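3.2 床品配置与叠放方式

本节讨论入户调查中卧室床品的构成。调查于7月进行,共走访222户,登记床单、被子、枕套及盖毯等织物2,856件,其中印花织物1,386件。登记表沿用Voicu与Rusu拟定的分类框架,按用途、底色、纹样题材和摆放位置四项逐件填写,纹样题材又分为花卉、几何、卡通、文字及混合五类。同一件织物兼有两类以上题材的,一律归入混合类,并在备注栏中注明各题材名称。

受访家庭很少整套更换床品。床单与被子往往分次购置,花色各自选定,同一张床上因此常有两种以上互不相关的纹样。图4所示的床铺即属此类:床单为绿白方格,格内兼有卡通图形、枫叶与汉字式样的装饰字符;其上的粉色被子以格纹心形为主要图案,另有一床浅底花卉被,带荷叶边,折拢堆放于一侧。三件织物在底色和题材上均不一致,登记时分别编码,床单列入混合类。

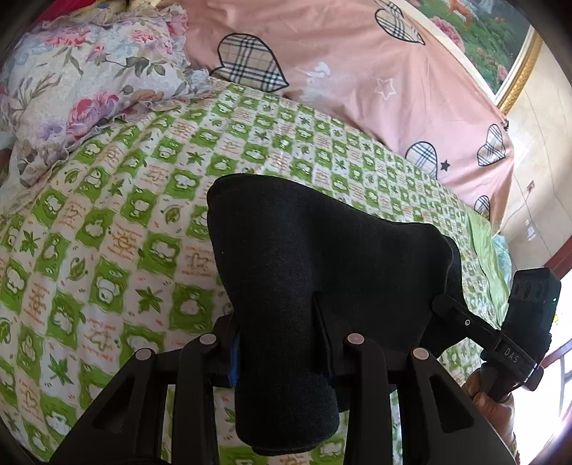

图4 不同纹样床品的同床搭配

就访谈所得,住户对上述搭配大多不以为意。选购时首先考虑的是尺寸和厚薄,其次是面料手感,花色是否与原有床品相称则较少提及。有53户表示,家中至少有一床被子为亲友所赠,其花色并非自行挑选。年长受访者多倾向于继续使用旧床单,直至布面明显变薄;年轻受访者更换较勤,但换下的床单通常仍留作垫褥或防尘罩布。

叠放方式同样存在差异。部分家庭将被子叠成方形置于床头,部分家庭平铺于床面,亦有随手折拢者。由于入户时间不一,叠放状态只反映登记当时的情形,本文不据此推断住户的日常习惯。有关收纳柜内备用床品的登记结果,见3.3节。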